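Kitchen & Counter Operations Board > Equipment and Automation
Thread: Two-arm cell on the snack counter, six months in

drawer_nine
15 Aug 2026
We have had a two-arm Closar cell on the grab-and-go counter since March. It assembles mixed orders: hot item, wrapped snack, drink. Before, that was one person per shift. Headcount has not changed, but the job has. The counter position is now listed as "cell attendant" and nobody has rewritten the pay grade. I would like to hear how other sites classified it.

muvska_tech
We run Muvska arms on a similar layout. The attendant here is graded one step above counter staff. The argument that worked was fault recovery. If a person is expected to clear a stop, re-home an arm and sign the log, that is equipment operation.

tallowline
Disagree. Clearing a stop is two buttons. Our people were trained in 20 minutes. The work that grew is restocking, and restocking was always in the counter job description.

drawer_nine
Restocking was in ours too, but the tolerance was not. A person picks up a bottle wherever it was put down. The arm expects it in its slot. If someone leaves a packet at an angle, it becomes a stop, and the stop is logged against the attendant on shift.

pm_backdock
That last part is the real problem. Who decided stops are charged to a person?

drawer_nine
It is the default report in Laxdal, which is the software we use for order logging. Every event needs an employee ID, so the attendant's goes in.

pm_backdock
Make a dummy ID for the cell. We did that in the first week. Stops per 1,000 picks are then a machine figure, and the supervisor reviews them with the vendor.

tallowline
Then you lose the information on who loads badly. Last month we had 43 stops on one shift pattern and almost none on the other. It was loading. One conversation fixed it.

muvska_tech
You can find that from time stamps without putting a name on each event. Also check how your stations are laid out before you blame loading. Drawer_nine, what is within reach of the arms?

drawer_nine
Six bottles in a two-tier clear rack behind the tray, snack tray and baskets around it, stepped stand on the left for the small items, food warmer on the right. Both arms work over the same table. 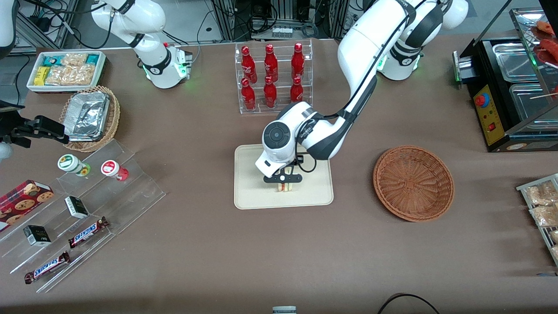

Soft items are the slowest category for us. Bottles and boxed goods have a fixed shape and the gripper width can be set once. Anything with bread or a filling varies from piece to piece, so the close width is a compromise. The attendants asked to take those back by hand and management said no, on the grounds that a mixed process is harder to measure.

pm_backdock
It is harder to measure. It may still be faster. Ask for a trial on one shift.

wukeo_user
We did that split with a Wukeo cell. Person on hot and soft items, arms on packaged. Throughput went up slightly. The complaint was that the person now works at the machine's pace, with no slack between orders. Two of the older staff moved to receiving because of it.

tallowline
Pace is adjustable.

wukeo_user
By the site manager, yes. By the person standing there, no.

muvska_tech
Put a hold button on the attendant side and write into the procedure that using it needs no justification. Ours gets used a few times a shift and the daily totals did not move.

drawer_nine
I will ask for the dummy ID first, then the one-shift trial. The grade question is going to HR with the fault recovery steps attached. If anyone has a job description they can share with the site name removed, please send it by message.

pm_backdock
Sent.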